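The Reissue I Didn't Need

I own 1,016 records. I know the number because the shelves were moved in December and I made a list while everything was on the floor, and I wish I hadn't, because a number like that makes you look at your own habits. Plenty of those records are the same music twice. A few are the same music three times. Every one of the repeats came with a sticker promising that this time I would finally hear what was on the tape.

The latest is from Celgate, a reissue label that does small jazz pressings in heavy jackets. The record is a live set by the Itau Quartet, recorded in a supper club with bad heating and, if you believe the liner notes, worse whiskey. I've had the original for years. It cost me $3 at a church sale and has a price tag I never managed to peel off without taking some of the saxophone player's shoe with it. It crackles through the first ballad. After that it plays fine.

The new one is limited to 980 copies. Why 980? The notes don't say. I suspect a round thousand sounds like a factory order and 980 sounds like somebody ran out of something. It worked on me, so I can't be too smug.
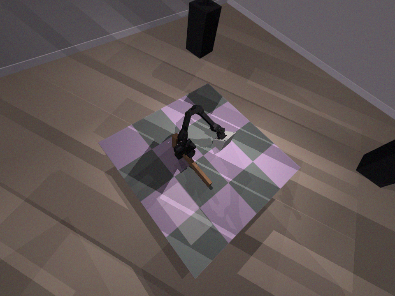

I played them back to back, original first, then the Celgate, then the original again. I'll give the new pressing its due. It's quiet. The bass has a bottom to it, where on my old copy it mostly has a middle. When the drummer goes to brushes you hear the sweep and the little catch at the end of each stroke, and I had never noticed that catch before.

But I also noticed I was sitting up straight and listening for brushes. I don't usually do that. Usually I put the thing on and wash lettuce. If I gave the church sale copy that kind of attention every time, I might find a few new things in it too, and it wouldn't cost me anything but the lettuce.

Then there's the piano. On the original it sits back, a bit muffled, as if the lid were closed and somebody had left a coat on it. On the Celgate it has been pulled forward and brightened until it's level with the horn. People on the record forums call this "revealing." Maybe. Or maybe the piano was in the back of the room because that's where the club kept it, and the band played to that. The horn player leaves a lot of space on side one. I always took it that he was straining to hear the chords under him. With the piano up front, the same pauses just sound polite.

I have no way to prove any of this. I wasn't there. Neither was whoever turned the piano up, as far as I can tell from the credits, which list a mastering room, a lacquer cutter and a paper supplier and don't say a word about what the tape sounded like when it came out of the box. The sticker says "from the original tapes." That's a phrase I've come to distrust. Original could mean the reel that was turning that night. It could mean a copy made for an overseas plant, or a safety copy of the copy. All of them are original to somebody.

Skakham, the store where I bought it, had a listening evening when it came out. I went. There were 12 chairs and they were all taken, so I stood by the used soundtracks. They played side one through a pair of speakers that cost more than my car and then there was a discussion. Everyone agreed it was like being in the room. I've been in rooms like that one, and what I remember is somebody's chair scraping, ice going into a glass and a waiter asking who had the chicken. You get some of that on my old copy, between the second and third tunes. On the new one the applause fades down early and the talking is gone. I asked about it and was told the noise was "distracting." From what? It's a live album!

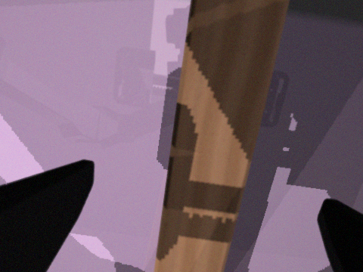

Is the Celgate pressing worth buying if you already have an original?

If your original plays without skipping, I'd keep the money. The bass is better on the new one and the surfaces are much quieter, but you lose the room, and to my ears you lose some of the sense in the playing. If you don't have it at all, that's different. Clean originals have gotten silly in price and the music is good enough to deserve a hearing in any version.

I should say something about the extra track, as it's what the ads lean on. It's a second run at "Zeleke," the long modal tune that closes side two. The early take was supposedly left off for reasons of time. I've listened to it five or six evenings now and I think it was left off because it isn't very good. The tempo sags in the middle, the horn runs out of things to say and then says them again, and the ending is a plain mess, with the drummer stopping a bar ahead of everyone. It's interesting the way a rough draft is interesting. Once you've heard it, though, it sits there right after the good take and takes the shine off. The released version ends on that long low note with the cymbal dying over it, and for years I've had silence after that, then the needle clicking in the groove. Now I get a count-off.

You can lift the needle, of course. I've started doing that. I paid for a bonus track and I get up off the couch to avoid it.

A reader wrote to say I'm being hard on a small label doing careful work, and that without outfits like this the music disappears. I take the point about small labels. I'm less sure about disappearing. The record was in a box on a church lawn. It has been streaming for ages in a transfer that sounds like a phone call, and people still find it and love it. What Celgate has made is a nicer object, with a spine you can read from across the room and a booklet of session photos I hadn't seen. I like the booklet a lot. I've gone through it more often than I've played the record, which probably says where the money went.

The next one in the series is announced for spring, a trio date I also already own. They've put up a sample online. The bass sounds terrific. I've got it open in another tab.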